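Call for participants – Home Energy Use Study

Search this site Enter keywords Go

The Skerkbridge Centre for Household Research invites applications from tenants and owner-occupiers to take part in a study of how electricity is used in small homes. The study is led by Youssra El Fassi, with fieldwork coordinated by Naima Shawky, and will begin in July.

Applications close 04/01/2021.

Purpose of the study

The study will record when and where households use power over the course of a day, and how residents organise cooking, heating, washing and home office work around the layout of their rooms. Particular attention will be given to older flats and units, where the number of wall outlets is often small and residents have made their own arrangements.

Who may apply

Applicants must be 18 or over and must have lived at their current address for at least 5 months. Homes with no more than three bedrooms are eligible. Renters do not need their landlord's permission, as no fixed wiring will be altered. Only one person per household may apply. Employees of Vindero, which supplies the metering equipment, and members of their immediate families are not eligible.

What is involved

Participants will be asked to:

- keep a daily energy diary for 20 days, on paper or online
- allow one home visit, at an agreed time, to fit a clip-on meter
- attend a closing interview of up to 1000 seconds, by telephone or in person

Diary entries are short and may be completed in the evening. Interviews can be held in English, French or Arabic.

Payment and privacy

Each household that completes the study will receive a $100 grocery voucher. Travel costs to the centre will be reimbursed on presentation of receipts. Names and addresses are stored separately from diary records and will not appear in any published report. Participants may withdraw at any time – no explanation is required.

How to apply

Please send a brief letter stating your suburb, type of dwelling and number of residents to Naima Shawky, Fieldwork Office, El Ouafi Building, Skerkbridge.
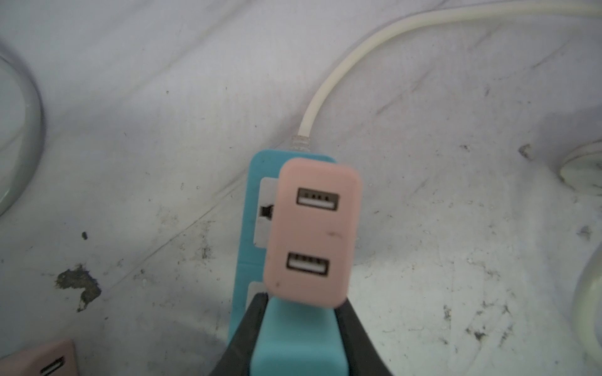
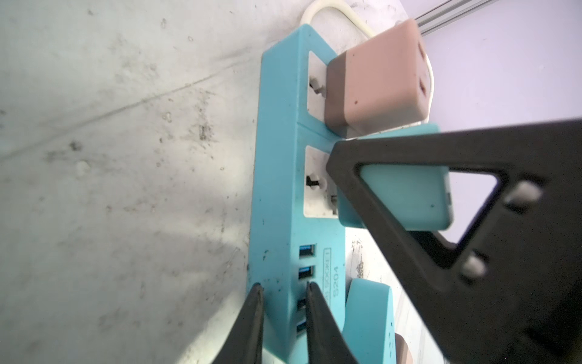
Turquoise power strip with a pink block.

Recent notices
Prorketti Fellowship in Housing Studies
Fieldwork assistant, casual
Library opening hours
Report: Shared laundries in older apartment blocks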